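The Levy Comes Due

By Elis Llewellyn
October

Print this article | E-mail this article

There are 100 houses in Renwood, and every one of them came with a folder. Page 4 of the folder explains that the owner is a member of the Renwood Residents' Association, has always wanted to be, and will pay $695 a year for the pleasure. Most of us used the folder to level a bookcase.

Then the pond pump died. The association's reserve fund held enough to buy a very nice garden hose, and by dinnertime a special assessment was in every mailbox.

"I moved here to get away from a landlord," says Pushpa Negi of Mostyn Lane. "Now I have ninety-nine of them, and they all have opinions about my mailbox."

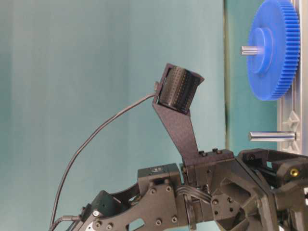
What the Money Buys

Mowing, mostly. Also insurance on a playground slide, the lights along the path, and a management company called Trester, which sends out the bills and then, for a fee, sends out reminders about the bills. Dilwyn Mathias, the association's president, has the budget by heart and will recite it if you stand still. Reserves are line 6. For years line 6 was where the board went whenever it wanted to keep dues flat, and keeping dues flat is how you get to be president.

Mathias doesn't dispute this. "People clapped," he says. "Nobody claps for a pump." 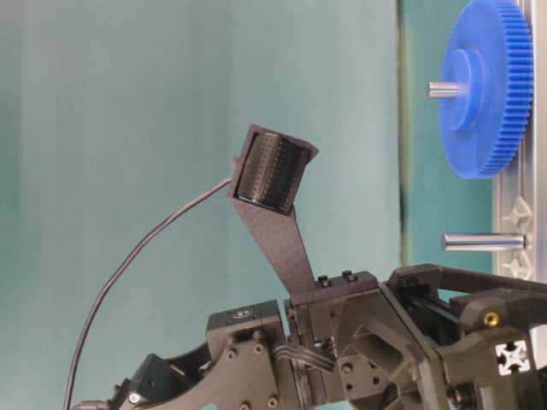 The annual meeting was held in the school gym, and it ran long. Preben Norðdahl wanted the pond filled in. Catrin Wogan wanted it kept, along with the ducks, and wanted the minutes to say so. I spent the second hour considering how little most of us know about anything with a working part in it. Show me a black roller covered in dimples, with a thin cable looping away from it, and I'd nod and ask what it costs. That was pretty much how we handled the pump. Norðdahl asked whether it could be fixed, Mathias said he'd asked Trester, and Trester had said it would look into who to ask.

The assessment passed – narrowly, and with some muttering near the bleachers. Owners can pay at once or spread it over 4 months. Negi is spreading it. She has also put her name down for the board, where she plans to start with the mailbox rules.

Print this article | E-mail this article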